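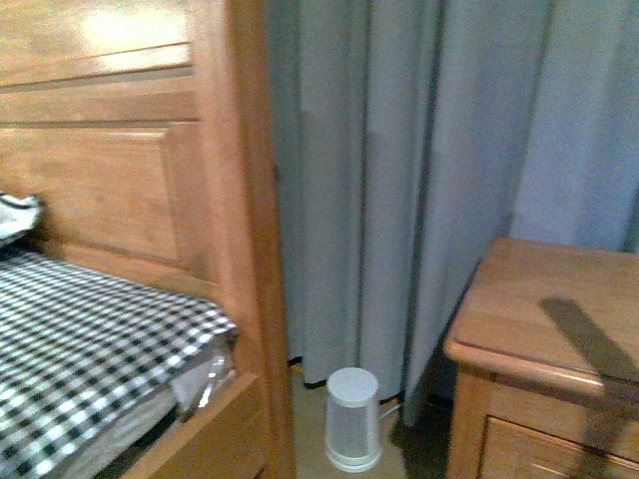 Mutua Biwott wrote in to say his bed rocked every time he turned over, and he'd followed the old sheet to the letter, so could we please put the bolt order somewhere a person can find it. Fair. Section redone 2019-06-04. Old version had the rails going on last, ignore it if you still have the printout.

Section 2. Putting the Sturnero bed together

Before you start

Clear floor, more than you think. Rug out of the way. Two people for steps 4 to 7, no exceptions, the head end is heavy and it will go over on you.

Sort the hardware first. Long bolts go in the posts. Short ones are for the center support. They look alike in the bag, they are not alike.

CAUTION: No power driver on the post bolts. Strips the insert and then you're waiting on a part.

Steps

1. Lay both bed ends face down on a blanket. Check the holes for packing foam, pick it out.

2. Push a barrel nut into each post hole. Slot facing out. Turn with a flat screwdriver till the slot lines up with the hole.

3. Wooden dowels next, in the side rails. Dry. No glue, you will want to move house one day.

4. Stand the head end up. One person holds it, that's the whole job.

5. Bring in the left rail, dowels first. Long bolt through, hand tight only.

6. Same on the right.

7. Foot end. Same again. Still hand tight!

8. Measure corner to corner, both ways. Numbers should match. If they don't, push on the longer corner and measure agian.

9. Now tighten. Head left, foot right, head right, foot left. Snug, then a quarter turn. This is the bit Mutua's sheet left out.

10. Center support across the middle, short bolts, foot screwed down till it touches the floor. Touches. Not lifting the rails.

11. Slats. Curve side up. Start at the head end, strap flat, screw the first and last one only.

NOTE: Inside width between rails is 1435 mm on the wide model. Slats too short? You have the Mabula set in the box by mistake. Don't space them out to make do, call the parts desk with order code 1435-M.

Mattress

Let the frame stand 60 minutes before you load it, then check the bolts once more. Mattress goes in from the foot end. Leave a finger of room at the top so the sheet tucks in without a fight.

Anything thicker than 20 cm will cover part of the end panel. Looks fine, just so you know.

Aftercare

Retighten after 2 weeks. Then once a year, we do ours in August.

Varnish: damp cloth, dry cloth. Flarnine polish is ok on the posts, go easy round the molding, it collects there and goes white. No spray cleaners.

Still squeaks? Candle wax on the dowels and the slat ends. Still sqeaks after that, loosen everything and go back to step 8.

Hernia drawer units: see section 3, fit those after the slats.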